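Chapter 6
Clearing and Sorting the Work Surface

Learning goals
After studying this chapter, students should be able to:
Separate used materials from tools and boards
Sort common kitchen wraps for reuse, recycling, or trash
Prepare a work surface for the next task

Key terms: work surface, wrap, residue, holding bin

A work surface is seldom left bare at the end of a task. Boards, mats, and scraps of wrapping remain, and each must be dealt with in its own way. In the training kitchen at Prorholm, Liliana Fontana asks her students to spend 5 minutes on clearing before any washing begins. Students who skip this step often find small pieces of wrap in the sink or under a board.

Aluminum foil deserves special attention. It is light, it rolls easily, and it tends to come to rest against the edge of whatever lies beside it. Small scraps should be pressed together into one ball before they are placed in the holding bin. Foil that carries heavy food residue is set apart, as local rules on recycling differ.

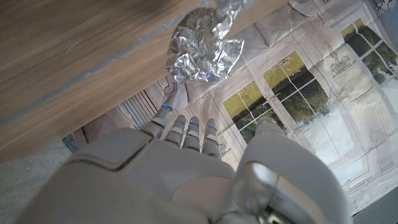 Paper mats are handled after the foil. A mat that is clean and flat may be used again; a torn or greasy mat may not. Wooden boards are lifted last and wiped on both sides -- the underside is the part most often missed.

Section 6.1 presents the order of clearing in full. Section 6.2 turns to storage and follows two students, Mayu Kaneko and Tullio Carbone, as they set up a shared drawer for wraps and mats.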